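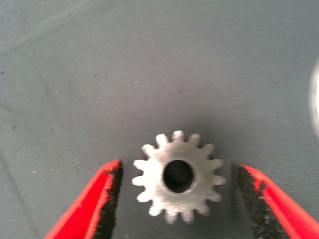 A spur gear between the gripper fingers. Workshop bench, Clirkgate.

I have been fond of machines all my life, so please take what follows as a grumble from a friend. Last April our gear cell at Clirkgate had a bad afternoon. One arm was meant to hold the plate while the other set the small gears onto it, and it had managed 200 placements without a fuss. Then it missed a pickup, closed on nothing at all, and carried on. It travelled over to the plate, opened its fingers politely, and reported the job as done. It did that 26 times before Wilma Boersma wandered by with her tea and asked why the count and the tray didn't agree.
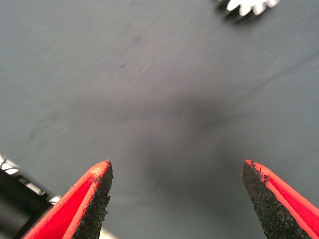 Fingers open over the mat, with a white toothed part further off.

No one was hurt, and I'm grateful for that. What bothers me is how readily we all trusted the green tick on the screen. The Zakuren software knew where the fingers had been told to go, and we had let that stand in for knowing what was between them. Els Verbeke had asked for a proper grip check months earlier, and I'm sorry to say I was one of the people who told her it could wait until the Tronmont order was out the door.
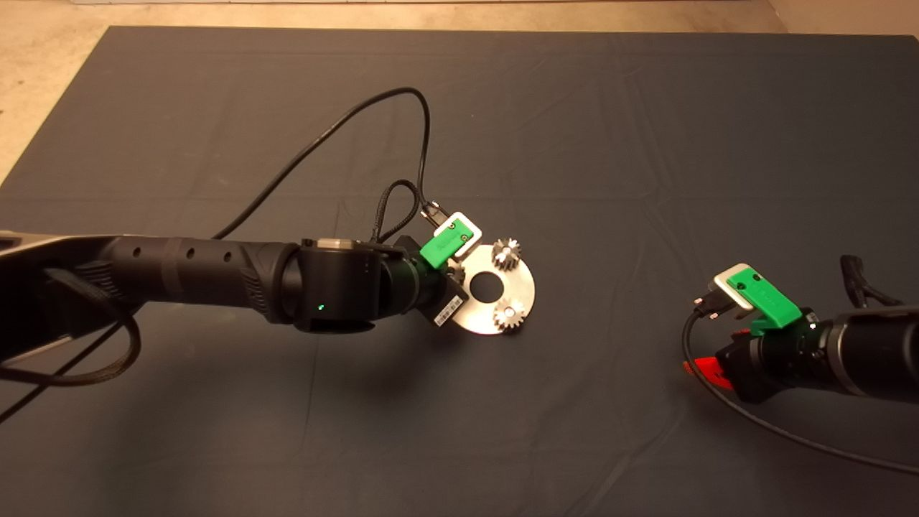 My own view, for what it's worth, is that a robot working beside people ought to stop and ask for help far more often than we let ours do. Yes, it's annoying, and yes, the cycle slows down (ours lost a bit of its speed once Els got her check, and the grumbling went on through lunch). But a cell that quietly reports work it hasn't done will teach everyone near it to stop looking, and next time the missing piece could be a guard or a bolt. I'd happily put up with a few more stops, and I've told the people at Meijer the same before they order theirs.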